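4. Fitting the memory

Power off, cord out, cover off. Wait 50 seconds before reaching in. Steps are the same for the Fetska and the Powell chassis.

4.1 Touch bare metal on the chassis.
4.2 Leave the socket cover on for now. Processor comes later, section 5.
4.3 Find the slots next to the socket. Open the white latches.
4.4 Line up the notch in the module with the key in the slot. Wrong way round it wont go -- dont force it.
4.5 Press both ends straight down till the latch clicks.
4.6 Repeat for teh other modules. Matched pairs only, part 394.

CAUTION: Hold modules by the edges. No fingers on the contacts.

NOTE: Leave the coin cell alone. Pulling it clears the clock and the boot settings.

Board before any modules go in, latches at the left ends of the slots:

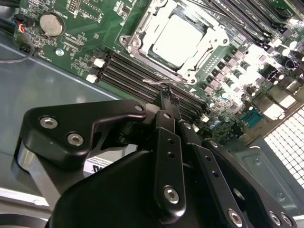
Huvavham bench writes that step 4.5 takes more push than people expect, and that most "dead" modules sent back to Wotcombe were only half seated. Reseat first, then call it faulty.

4.7 Cover on, cord in, power up. Memory total shows on the first screen. Short? Go back to 4.4.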